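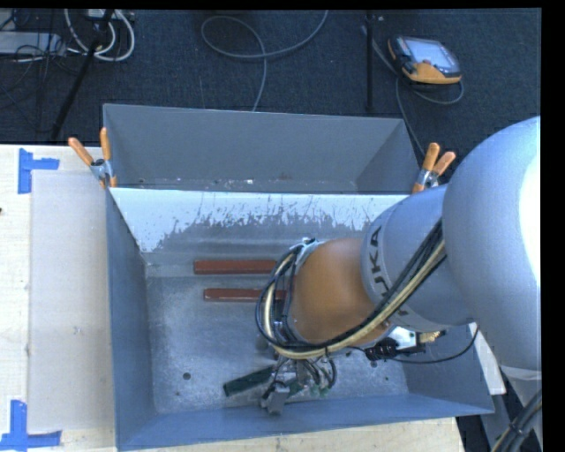

A robot arm over a gray metal bin on a wooden work surface.

Good news if you've been putting off clearing out the garage, because Drelalside is finally getting its drop-off day for small stuff back! I called the town office this morning to make sure, and yes, it's happening in April, out at the old Kavham lot behind the feed store.

I missed the last one (my own fault, I got the time wrong and rolled up at noon with a trunk full of dead toasters), so I wrote it down properly this time. Gates open at 11 in the morning and close at 2. You can bring anything with a plug or a battery that you can carry by yourself. No fridges, no TVs, no paint.

Last year's collection took in 759 loads, and the line went all the way back to the Jollulcombe turnoff. They're adding 2 extra lanes this spring, one of them just for people dropping off batteries and phones, and I think that one will move pretty fast.

Hettiarachchi Hauling has the contract again and will take everything away the same afternoon. It's free for town residents, but bring a utility bill or something else with your address on it. I'll be the one with the toasters, still riding around in my trunk after all these months.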